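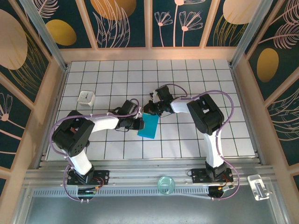 Selon Caoimhe Ó Flaithearta, un carrelage n'est pas un décor, c'est un avis : dès qu'on y pose quelque chose, on voit que c'est de travers. Sa remarque figurait en marge de la première version de cette fiche. Elle remonte donc en tête, faute de meilleure introduction.

# Rura, petites choses sur carrelage

Rura rassemble 3403 notices en français sur le rangement d'objets modestes : où ils sont posés, comment ils sont tournés, à quelle distance de leurs voisins. Le sujet n'a jamais fait rêver grand monde, et le budget en a tenu compte.

## Ce qu'on trouve dans les notices

- **Le rectangle turquoise.** Vedette involontaire de la collection. Le lexique impose « rectangle » partout, après un long échange sur « lingette », « carré » (il ne l'est pas) et « machin ».
- **Le petit cube blanc.** Il reste en haut à gauche et son nom change selon la personne qui rédige. Le champ `nom_libre` conserve toutes les propositions, y compris « le dé ».
- **Le récipient rond.** Translucide, clair, tirant sur le vert ou le bleu d'eau suivant l'humeur. Le champ `couleur` accepte les deux, et les réclamations sont closes.
- **Les joints.** Ils servent de repère. On note l'orientation par rapport aux lignes sombres, jamais « bien droit », expression qui a coûté un mois de relecture.

## Champs

| Champ | Contenu |
|---|---|
| `objet` | terme du lexique |
| `nom_libre` | ce qu'on avait envie d'écrire |
| `orientation` | sens de la longueur, d'après les joints |
| `voisins` | objets proches, 3 au maximum |
| `couleur` | une ou deux valeurs |

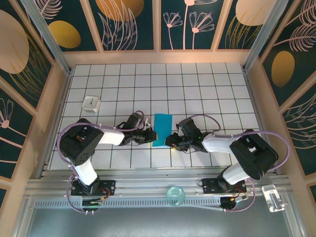 Et pourquoi ne pas noter aussi le désordre ? La question est arrivée en juin, sans signature, dans les commentaires du dépôt. Réponse : il aurait fallu le définir, et les 6 définitions reçues se contredisaient avec beaucoup de soin. Le champ `desordre` existe dans la branche Skendasa. Il est vide.

## Découpage

3000 notices pour l'apprentissage, le reste pour l'évaluation. Les doublons restent du même côté, sauf oubli, et les oublis se signalent dans le suivi.

## Limites connues

- « À côté de » couvre une gamme de distances qu'on n'ose plus mesurer.
- Les notices du lot Loddale confondent « long » et « large ». La correction est en cours depuis juin.
- Rien sur les tiroirs.

## Contact

Passer par le suivi du dépôt, étiquette `lexique`. Pour le nom du cube, étiquette `cube`.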